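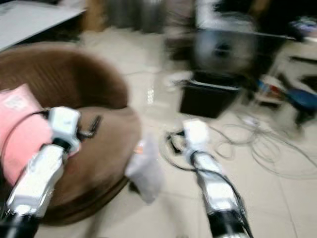 Floor Prins는 로봇이 들어온 뒤로 허리 굽힐 일은 줄었는데 눈을 뗄 수 없는 시간이 그만큼 늘었다고 했다. 손이 비어 있어도 쉬는 게 아니라는 말이고, 이번 점검표에 '감시 부담' 항목을 따로 넣은 것도 그 말을 듣고 나서다.

객실 정리 자동화 작업 안전점검표 및 점검자 의견
사업장: Skakach 레지던스, 거실형 객실
작업 주체: Niltirar 객실관리팀
설비: 양팔 정리 로봇 Foley (공급 및 유지보수 Zenent)
점검일: 2024년 3월 31일
판정 구분: 적합 / 조건부 / 부적합 / 확인 불가

읽는 분께. 공급사 양식에는 판정 칸이 적합과 부적합밖에 없었다. 현장에서는 둘 중 어디에도 넣기 어려운 것이 더 많아서 칸을 늘렸다. 의견란이 판정란보다 길다는 지적은 지난 점검 때도 받았고, 이번에도 고치지 않았다.

1. 작업 구역

1-1. 로봇이 움직이는 동안 구역 안에 사람이 들어가지 않는가
판정: 조건부
의견: 규정상으로는 출입 금지다. 그런데 쿠션이 소파 밑으로 밀려 들어가거나 천이 걸리면 결국 사람이 들어가서 꺼낸다. 그때마다 정지 버튼을 누르고 재시작 절차를 밟으라고 되어 있는데, 절차를 다 지키면 객실 하나를 제시간에 못 끝낸다. 배정 시간은 로봇 도입 전 그대로다. 규정을 지킬 시간을 주지 않고 규정 준수 여부만 묻는 항목이므로 적합으로 적을 수 없다.

1-2. 바닥의 전선과 멀티탭이 이동 동선 밖으로 정리되어 있는가
판정: 부적합
의견: 바닥에 전선이 뒤엉켜 널려 있다. 걸려 넘어질 위험은 자동화와 관계없이 예전부터 점검하던 것이다. 예전에는 정리하는 사람이 지나가면서 발로라도 한쪽에 밀어 두었다. 지금은 바닥 물건을 로봇 담당이 맡는지 사람 담당이 맡는지 업무분장에 적혀 있지 않다. 양쪽에 물었더니 양쪽 다 상대방 일로 알고 있었다.
조치: 멀티탭은 벽 쪽으로 옮기고 남는 선은 묶을 것. 담당자를 업무분장표에 이름으로 적을 것.

1-3. 바닥재가 미끄럽지 않은가
판정: 조건부
의견: 광택 타일이다. 마른 상태에서는 문제없지만 물청소 직후 로봇을 바로 투입하는 순서가 작업표에 남아 있다. 사람이 옆에서 지켜보게 되어 있으니 미끄러지는 쪽은 사람이다. 순서를 바꾸거나 건조 시간을 넣어야 한다.

1-4. 조명이 작업에 적절한가
판정: 적합
의견: 없음.

2. 설비

2-1. 비상정지 장치가 손 닿는 곳에 있고, 쓰는 사람이 위치를 아는가
판정: 조건부
의견: 무선 정지 리모컨이 지급되어 있다. 문제는 교대할 때다. 앞 조가 주머니에 넣은 채 퇴근한 일이 12월에 있었고, 그날 뒤 조는 본체 버튼만 믿고 일했다. 본체 버튼을 누르려면 팔이 닿는 범위 안으로 들어가야 한다. Zenent는 본체 버튼이 있으니 기준을 충족한다고 답했다. 기준은 충족하는지 몰라도 나라면 그렇게 일하고 싶지 않다.

2-2. 그리퍼와 팔 관절에 손이나 옷이 낄 우려가 없는가
판정: 조건부
의견: 파지력이 약하게 설정되어 있어 위험이 낮다는 설명을 들었다. 설정값을 보여 달라고 했더니 화면 캡처 한 장이 왔고, 언제 찍은 것인지는 적혀 있지 않았다. 손가락 부분보다 팔 바깥으로 늘어지는 케이블이 더 신경 쓰인다. 앞치마 끈이나 명찰 줄이 걸릴 수 있는 높이다.
조치: 감시 담당은 끈 달린 명찰 대신 집게형을 쓸 것.

2-3. 이상 동작 기록이 남고, 현장에서 볼 수 있는가
판정: 부적합
의견: 기록은 남는다. 현장에서는 볼 수 없다. 공급사가 요약본을 보내 주는데, 지난 분기 요약본에 적힌 개입 건수는 253건이었다. 같은 기간 팀원들이 손으로 적은 공책은 이보다 훨씬 두껍다. 무엇을 개입으로 칠지 정의가 다르다고 한다. 로봇이 멈춰서 사람이 부른 경우만 세고, 사람이 알아서 먼저 손댄 경우는 세지 않는다. 그러면 눈치 빠르게 도와주는 직원이 많을수록 기계 성적이 좋아진다.

2-4. 정기 점검 이력
판정: 적합
의견: 서류는 갖추어져 있다. 서명도 있다.

3. 작업 내용

3-1. 로봇이 다루는 물건이 사전에 정한 범위 안에 있는가
판정: 조건부
의견: 쿠션, 접은 수건, 가벼운 천까지가 범위다. 객실에는 그 밖의 물건도 놓여 있다. 투숙객이 두고 간 것이 천에 싸여 있을 수도 있고, 안경이나 약봉지가 쿠션 옆에 있을 수도 있다. 투입 전에 사람이 한 바퀴 돌면서 치우기로 되어 있는데, 이 일은 작업표에 시간이 잡혀 있지 않다.

3-2. 정리 결과를 누가 확인하는가
판정: 조건부
의견: 사람이 확인한다. 확인한 다음 다시 놓는 것도 사람이다. 쿠션을 다시 두드려 세우고 수건 모서리를 다시 맞추는 데 드는 시간은 '마무리'로 기록된다. 자동화 전에는 마무리라는 항목이 아예 없었고 그냥 정리였다. 이름이 바뀌면서 숙련된 사람의 일이 부속 작업처럼 보이게 되었다. 절감 시간을 계산할 때 마무리 시간이 빠져 있는지 경영 쪽에 질의했고 아직 답이 없다.

3-3. 위생 구분이 지켜지는가
판정: 확인 불가
의견: 바닥에 닿은 천과 소파 위로 올라갈 천을 같은 그리퍼로 집는다. 사람은 장갑을 바꿔 낀다. 그리퍼 세척 주기는 설명서에 '필요시'라고만 되어 있다.

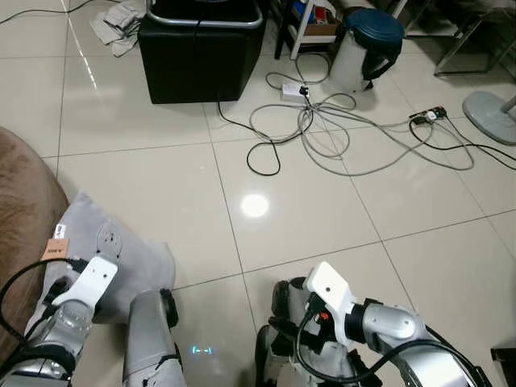

바닥에 놓인 쿠션 하나 집는 걸 지켜보느니 내가 집는 게 빠르다, 다만 하루 종일 집으라면 그건 또 싫다, 라고 Ineke Van Hecke는 이 항목 여백에 적어 두었다. 옮겨 적으면서 빼자는 의견이 있었지만 그대로 둔다. 찬성인지 반대인지 한쪽으로 몰아 달라는 요구를 여러 번 받았는데, 현장 사람들 생각은 대체로 이 정도로 섞여 있다.

4. 사람에게 생긴 변화

공급사 양식에는 없는 장이다.

4-1. 감시 부담
판정: 부적합
의견: 한 사람이 로봇 두 대를 동시에 본다. 객실이 벽으로 나뉘어 있어 두 대가 한눈에 들어오지 않는다. 한쪽을 보는 동안 다른 쪽은 화면으로만 보게 되고, 화면에는 로봇이 보는 쪽만 나온다. 뒤로 누가 들어와도 모른다.
조치: 한 사람이 한 대를 보는 것으로 되돌릴 것. 그렇게 하면 도입 효과가 줄어든다는 반론이 나올 텐데, 그 효과가 이 조건에서만 나오는 것이었다면 처음부터 그렇게 보고했어야 한다.

4-2. 신체 부담
판정: 조건부
의견: 바닥에서 물건을 줍는 동작은 줄었다. 이건 인정한다. 허리가 편해졌다는 사람이 여럿 있고, 이 점에서는 내가 도입 전에 썼던 의견서가 너무 박했다. 대신 서서 지켜보는 시간이 길어져 다리와 목이 불편하다는 호소가 새로 나왔다. 의자를 달라고 했더니 감시 업무는 기동성이 필요해서 곤란하다고 했다. 기동성이 필요할 만큼 위험하다는 뜻인지 되물었고, 의자는 그다음 주에 나왔다.

4-3. 교육
판정: 조건부
의견: 초기 교육은 아홉 시간이고 그중 대부분이 기능 소개 영상이다. 멈춘 로봇의 팔을 어떻게 풀어 주는지, 천이 그리퍼에 물렸을 때 당겨도 되는지 같은 것은 고참에게 말로 배운다. 그 고참도 스스로 터득한 것이다. 현장에서 쌓은 요령을 공급사가 설문으로 걷어 갔는데 개정된 교육 자료는 내려오지 않았다.

4-4. 인원과 배치
판정: 확인 불가
의견: 도입 설명회에서는 감원이 없다고 했다. 감원은 없었다. 그만둔 자리를 채우지 않았을 뿐이고, 그 자리의 객실은 남은 사람에게 나뉘어 돌아갔다. 점검표로 판정할 일이 아니라는 말을 들었지만 한 사람이 맡는 면적은 안전 항목이라고 본다.

4-5. 영상과 음성 수집
판정: 확인 불가
의견: 로봇 카메라에 직원도 찍힌다. 보관 기간과 열람 권한을 서면으로 요청했다. 회신에는 '업무 개선 목적'이라는 말이 세 번 나오고 기간은 나오지 않는다. 직원 평가에 쓰지 않는다는 문장을 넣어 달라고 다시 요청한 상태다.

5. 공급사 수치에 대한 의견

제안서에는 객실 약 400실 규모에서 검증을 마쳤다고 적혀 있다. 어느 시설인지, 바닥에 전선이 있었는지, 투숙객이 있는 상태였는지는 적혀 있지 않다. 모형 객실에서 쿠션을 옮기는 것과 사람이 살다 나간 방에서 옮기는 것은 조건이 다르다. 이 수치를 근거로 다음 층까지 확대하자는 안에는 동의하지 않는다. 우리 시설에서 나온 기록, 그것도 현장 공책을 포함한 기록으로 다시 판단하기를 요청한다.

6. 재점검 전까지 처리할 사항

바닥 전선과 멀티탭 정리, 담당자 지정 (1-2)
물청소 후 투입 순서 변경 (1-3)
정지 리모컨 교대 인수인계 서명란 신설 (2-1)
이상 동작 원본 기록의 현장 열람 (2-3)
투입 전 확인 시간을 작업표에 반영 (3-1)
그리퍼 세척 주기 명시 (3-3)
감시 담당 한 사람당 한 대 (4-1)
영상 보관 기간 서면 회신 (4-5)

7. 회람 의견

Zenent 담당 창구: 2-3의 개입 정의는 계약서 부속 문서에 따른 것이며 임의로 축소한 것이 아닙니다. 원본 기록 열람은 별도 협의가 필요합니다.

점검자 답: 부속 문서를 읽었습니다. 정의가 계약대로라는 점은 맞습니다. 그 정의로 감시 인원을 계산한 것이 문제라는 뜻이었습니다. 판정은 유지합니다.

객실관리팀: 1-1의 배정 시간은 다음 달 작업표부터 객실당 조정을 검토하겠습니다.

점검자 답: 검토 결과가 나오면 작업표 사본을 첨부해 주십시오. 그때 다시 판정하겠습니다.

야간조: 리모컨 충전기 자리도 정해 주세요. 어디 꽂아 두는지 조마다 다릅니다.

점검자 답: 2-1 조치에 추가했습니다. 바닥 멀티탭에는 꽂지 마십시오.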